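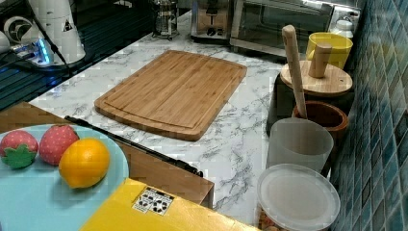
Kovau Rental Homes, Guest Services Department

Guest Kitchen Set-Up Guide, Section 3: Water Filter Pitcher

Read this before you fill anything. The leaflet packed with the Calado pitcher says it is "ready in seconds." It isn't, so allow 21 minutes the first time.

1. Take the cartridge out of its wrapper. Throw the wrapper away and keep the card with the part number (161) on it. You will want it when you reorder.

2. Wash the pitcher and lid by hand in warm water with a little dish soap. The leaflet says the top rack of a dishwasher is fine. We have replaced enough warped lids to disagree.

3. Soak the cartridge in cold water for 15 minutes. Shake it gently under the surface until the bubbles stop.

4. Push the cartridge straight down into the funnel. It should sit flat. There is supposed to be a click, but some cartridges never make one, so check the seat with your finger.

5. Fill the funnel with cold tap water, let it drain, and pour the water out. Do this three times. Gray specks in the first batch are carbon dust.

CAUTION: Never run hot water through the cartridge. Do not filter water that you have been told to boil. The pitcher does not make unsafe water safe, whatever the sales copy hints at.
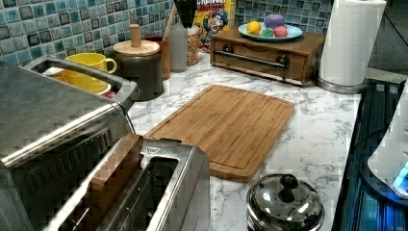
6. Set the month dial on the lid. The dial only counts time. It has no idea how much water you have poured, and a family of four will wear out a cartridge sooner than one person making coffee. If the flow slows to a drip, change it, no matter what the dial says.

7. Keep the filled pitcher in the refrigerator and use the water within a day or two.

Note: Prinness cartridges are sold as a match for this pitcher. We tried them in April. They fit loosely, and unfiltered water ran down the side of the funnel. Use the Calado ones.

Note: The Pirnura "mineral boost" tablets are optional. Mirko Valentini in our department ran a blind tasting with the office staff and they could not pick out the treated glass. Buy them if you like, but we don't stock them.

If the lid will not close, the cartridge is too high. Go back to step 4.

Revised June 2009

Search this guide Enter keyword Go

Shares 4 Comments 0

Contact Guest Services | © Kovau Rental Homes | Back to top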